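Chapter 4
Who Says It Is Old? Folk Groups and the Stories They Tell

Every folk association has a founding story, and most of those stories are too good. A wandering monk teaches a farmer. A rebel general hides in a village and leaves behind a set of steps. The story gets printed in a program, a newspaper copies the program, and ten years later a student cites the newspaper. At that point it looks like history.

This chapter asks you to slow down. It deals with the stick-dance society of Niststead, a town whose yearly procession is said to be 2,000 years old. The claim is on the banner and on the society's website. The oldest paper that mentions any procession at all is a parish account book, and it records a payment for drums. It says nothing of sticks, and nothing of dancing.

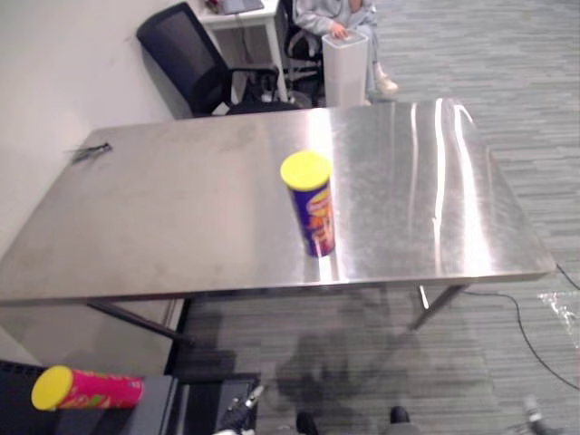 Does a missing record prove that the dance is new? It proves very little by itself, since poor villages wrote down what they paid for and seldom what they did for fun. What the gap does do is move the burden of proof back to the people making the claim.

Compare the neighboring village of Ineck. The dance there has 12 figures, and the older members will tell you that the number stands for the months. Perhaps it does. But a notebook kept by an earlier teacher lists nine, with three more added in a different ink. Meanings often arrive after the thing they are supposed to explain, and a number that happens to match the calendar is hard to leave alone.

Film has made the problem worse. The Parri project set out to record village dance groups before they were gone, which sounds harmless enough. Its crew visited Niststead in October, months after the procession, and asked the dancers to put on their costumes and do it again. The dancers did so gladly -- and faster, and facing the camera. Younger members now learn from that film. Is it a record of the tradition, or is it the tradition? The project's own notes don't raise the question.
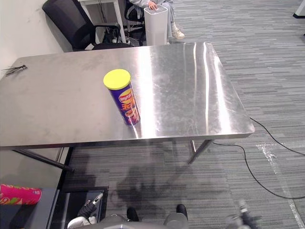 Costume and gear deserve the same doubt. Guides to folk dance like to say that a plain object has been used "since ancient times" when all anyone knows is that it is used today. Age has to be shown by something: a dated mark, a bill of sale, a mention in a letter. A purple-blue chip can with a yellow lid and a printed logo can be placed in time by its maker's lettering and packaging. A peeled ash stick carries no such help. It might be 100 years old or it might have been cut last spring, and a good deal of writing on the subject depends on readers not asking which.

None of this means the dancers are lying. Most repeat what they were told by people they trusted. Nor does a dance lose its worth when it turns out to be younger than its banner. The society at Plircombe openly says that its dance was pieced together by schoolteachers, and its yearly turnout is no worse for it. Still, be careful here too. "We made it up" can be a founding story like any other, and the Plircombe teachers may have borrowed more from older neighbors than they cared to admit.

As you read the 2 case studies that follow, keep a list of every claim about age and write beside it the earliest source given. Where the source is "local tradition," write that down as well -- then look for who first put it in print.

Key terms for this chapter: founding story, revival, staged performance, burden of proof, oral source.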